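Vekex hull thickness gauge, yard test

The Vekex reads steel plate through paint, so there is no need to grind a bare patch first. We used it on the ferry Ruawai during her January docking at Stevent. Readings on the bottom plating matched the yard's own gauge to the first decimal. Battery life was 6 hours – enough for a short shift.

Memory holds 3000 readings, and export is by cable only.
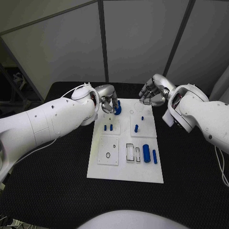
The probe lead is too short for work from staging. Cakero sells a longer one for $38. The screen is hard to read in direct sun.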